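Home | Stories | How Things Work | Puzzles | Ask Joni | Grown-Ups

Where Do Deleted Files Go?
by Joni Vuorinen
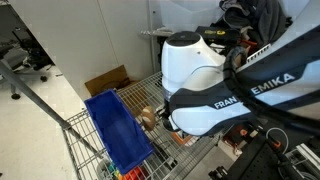

What happens to a file when you delete it?

Most of the time it goes into a special folder called the trash or the recycle bin, and it stays there, whole and unharmed, until somebody empties the bin or the computer clears it out.

Now, I know that sounds a bit strange. You clicked Delete! You meant Delete! Why is your old drawing of a purple horse still hanging around? Well, get comfy, because I love this question, and I'm going to take the long way around to answer it (I usually do).

Let's pretend there is a town called Vendcombe, and in the middle of Vendcombe there is an enormous library. A librarian named Tavo looks after it. The library has 500 shelves, and every shelf has a number painted on the end. At the front desk Tavo keeps a big fat notebook, and in the notebook he writes down the name of every book and the number of the shelf where it lives.

Your computer is a lot like that. The shelves are the storage, where all your pictures and songs and stories are kept. The notebook is a list the computer makes for itself, so that when you click on "purple horse" it can run straight to the right shelf and bring the picture back to you, quick as a wink.

The first kind of deleting

One day a girl called Mabuza comes in and says, "Tavo, I don't want my book about snails anymore." Tavo is a careful sort of person. He takes the snail book off shelf 22 and puts it on a little cart by the door. If Mabuza changes her mind on Tuesday, he can roll the cart over, pick up the book and pop it right back on shelf 22 where it came from.

The cart is the recycle bin. When you open the bin on your computer, pick a file and choose Restore (some computers say Put Back), the file goes home to the folder it lived in before. I have done this more times than I would like to tell you, once with a birthday card I had spent a whole afternoon making.

The second kind of deleting

Sooner or later the cart fills up and has to be emptied. You might think Tavo would carry the books outside and feed them to a hungry goat, but computers do something much lazier. On many of them, emptying the bin is like crossing the name of the book out of the notebook. The snail book gets slid back onto a shelf, and Tavo puts a sticky note on it that says "This space is free." He can't find it by name now. When a new book arrives and needs a spot, he may put it right there, and then the snail book is truly gone.

That is why grown-ups can sometimes rescue a file even after the bin has been emptied, using special rescue programs. It doesn't always work. Lots of newer computers and tablets tidy up those free spaces very fast, and then there is nothing left to rescue, so please don't count on it!

What about phones and tablets?

Many of them have a bin too, only it hides. Photos often go to an album with a name like Recently Deleted, and they wait there for a while before they disappear for good. If you share an account with your family, a photo you delete on the tablet may vanish from the phone in the kitchen as well, so it's a kind thing to ask first.

Some files skip the bin altogether. Files on a little plug-in memory stick often do this, and so do some very big files. Your computer will usually put up a box asking if you are sure. Read the box! I know boxes are boring, but that one is worth reading.

Try it yourself (with a grown-up nearby)

1. Make a new drawing and save it with a silly name. Mine was called Kondance, and I have no idea what a Kondance is.
2. Delete it.
3. Open the bin and look for the silly name.
4. Choose Restore or Put Back, then go and see if your drawing is home again.

If you do it 9 times in a row your grown-up may start to sigh, but you'll be very good at it by then. And if you have a file you really love, ask for help making a second copy somewhere else, the way Tavo keeps a spare snail book at his grandmother's house.

More from How Things Work
Why Do Computers Need a Nap?
What Is a Folder, and Who Folded It?
4 Secrets of a Good Password
How Does a Picture Fit Inside a Phone?
Where Is the Cloud, and Is It Fluffy?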